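## 4. Covered and uncovered areas of the table top

### 4.1 Choice of reading points

The earlier sections dealt with the finish as a whole. This section compares parts of the same table top that were kept under a mat with parts that were left open. The comparison within one table removes most of the differences between households – age of the table, type of finish, cleaning habits, room heating – that made the results in Section 3 hard to read.

Each of the 133 tables in the main survey had at least one mat, runner or cloth that, according to the household, had stayed in much the same place for a year or longer. Four points were marked on each table. Two lay under the mat and two lay on open wood at a matching distance from the edge. Points closer than a hand's width to the rim were avoided, as wear from forearms and sleeves is high there and would have hidden the effect of interest. Where the grain changed direction across the top, as it does on tables glued up from several boards, all four points were placed on the same board if its width allowed.

The points were recorded on a paper template held against the rim. Round tables needed an extra step. They have no corner to measure from, and many had been turned since they were bought. For these the template was lined up with one leg, and the leg was marked underneath with a strip of tape. Hatice Baysal prepared the templates and checked them at the start of each field day.

### 4.2 Procedure

The table was cleared and wiped with a dry cotton cloth. No cleaning product was used. After a short wait, gloss was read along the grain and then across it, and the mean of the two values was taken as the reading for that point. The meter was checked against its own tile before and after each visit. Visits where the two checks differed by more than one gloss unit were repeated.

All four points were read again at 16 tables on a second visit in November, which brings the number of point readings to nearly 600. The repeat visits were made by a different member of the field team, who did not have the first set of values. Agreement was good on open wood and poorer under mats. Most of the poor agreement came from two tables with a wax finish, where pressing the meter against the surface left a faint mark of its own.

Color was judged by eye against a printed scale in daylight near a window. We treat these judgments as supporting information only. Nesrin Yüksel and Teodoro Serrano scored the same set of tables separately, and their scores for open wood were close. Their scores under mats were less so, mainly for tables with dark finishes.

### 4.3 Mat material

Mats were sorted into three groups: woven or knitted textile, smooth sheet (plastic, silicone or rubber), and rigid pieces such as cork or slate. The sorting was done in the home with the household present. Products sold under the names Ukus and Grevach, both of which combine a textile face with a smooth backing, were placed in the smooth group, as the backing is what touches the finish. Nineteenth-century tables and tables with an inlaid top had already been left out at the recruitment stage.

The effect of a mat on gloss took two opposite forms. Under textile mats the covered points were usually glossier than the open ones, as would be expected if the mat simply keeps off abrasion. Under smooth mats the picture was mixed. On hard lacquer the covered points were again glossier. On oiled tables they were often duller, and the outline of the mat could be felt with a fingertip as a slight step in the surface. Rigid mats fell between the two, with fine scratches near the edges where the piece had been pushed along the table.

We did not find that thicker mats gave better protection. Thickness was related to how often a mat was lifted, and lifting seems to matter more. Households with heavy mats tended to wipe around them, and grit collected along the edge. Four of the households described the resulting line as a stain, although no change in color could be scored there.

### 4.4 Outline of the mat

The shape of the outline deserves a separate note. Straight-edged mats leave a border that is easy to place on the template, and a point can be called covered or open without much doubt. Wavy and scalloped outlines are harder. A small turn of the mat moves each lobe over wood that was open before, so that a band along the outline is covered for part of the year and open for the rest. The same problem is greater on round tops, where there is no edge to show that the mat has turned. Figure 2 gives the combination in question.

**Figure 2.** Scalloped mat on a round wooden table top.
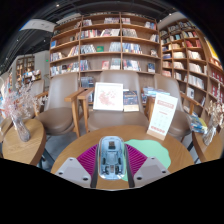 For such mats the covered points were therefore moved inward to a circle that would stay covered at any angle of the mat, and the open points were moved outward by the same rule. The band between the two circles was left unread. This reduces the area available for measurement, and on three small tables the outer circle fell too close to the rim to be used. Those tables were kept in the survey with their open points set nearer to the mat than the rule allows. Leaving them out does not change the direction of any result reported here.

A second option would have been to read the band itself and treat it as a mixed area. Nermin Oral tried this on a test panel finished with Altıntaş hard oil, turning a scalloped mat by a fixed step each week. The readings in the band were scattered, and no rule could be found that linked them to the time spent under the mat. The panel was new, however, and an older finish may respond differently.

### 4.5 Limits

The length of time a mat had been in place was reported by the household and could not be checked. Replacement mats are a further difficulty: a new mat of the same size may be of another material, and the finish beneath it carries the effects of both. Data from the Pliltatau storage trial, where mats were placed on known dates, are treated in Section 5 and allow the time effect to be estimated directly – at least for lacquer and oil. Wax was not included in that trial.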